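I had expected a lab. Kevser Gezer laughed when I told her so. "Everybody does," she said, and handed me a coffee before I had my coat off. She runs data collection for Vuvine, where a small team is teaching a robot arm to tidy a table by showing it how, over and over. I came by on December 2, 2021, thinking I'd stay an hour. I stayed most of the day!

The grapes, the carrot and the green tray, with the arm at work over them:

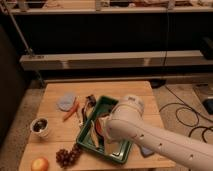
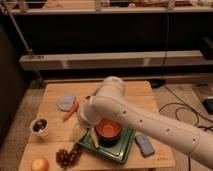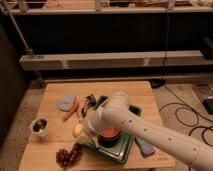

"So what you want is boring variety," Kevser told me. "If the carrot is in the same spot every time, it learns the spot. It doesn't learn the carrot." She moves things between runs – a bit of a turn, a bit of a shove – and she has strong feelings about people who line everything up too nicely (I'm one of those people, and I was corrected twice).

One run, or episode as they call it, lasts about as long as it takes to lose patience with it. A person steers the arm through the task, the cameras and the joint readings are saved together, and then somebody types one sentence saying what was done. On a good day they keep 25 episodes from a single layout before changing it. I asked what a bad day looks like.

"Cameron sneezing," she said.

Cameron Mowat does a lot of the steering, and he took this pretty well. He told me his first month, back in May, was miserable. "I was so careful. Everything took forever, and I'd stop in midair to think. Then we trained on it and the arm stopped in midair to think. I mean, it was me! I was watching myself." Now he practices each new task 15 times before anyone hits record, and he says the pauses are mostly gone.

I wanted to know what they do with the mistakes, and here the two of them don't agree. Cameron would throw out any run with a fumble in it. Kevser keeps the ones where he fumbles and then fixes it, because she wants the arm to see how a person gets out of trouble. "If it only ever sees perfect grabs, then the first time it misses, it's lost," she said. They've settled on tagging those runs so they can train with them or without them. The tags have their own spreadsheet, and the spreadsheet has 4 tabs, and I was shown all of them.

The sentences turned out to be my favorite part. Kevser read me a few from the week before, and you can tell who wrote which. Cameron writes "put grapes in tray." Ludmila Paulík, who joined from Grastow, writes things like "gently move the grapes over to the green tray, please." They keep both. People at home won't all talk the same way, Kevser figures, so why should the labels?

Next up is a cupboard with a door, which Cameron is dreading. He's asked for six extra days to practice. Kevser has offered him two.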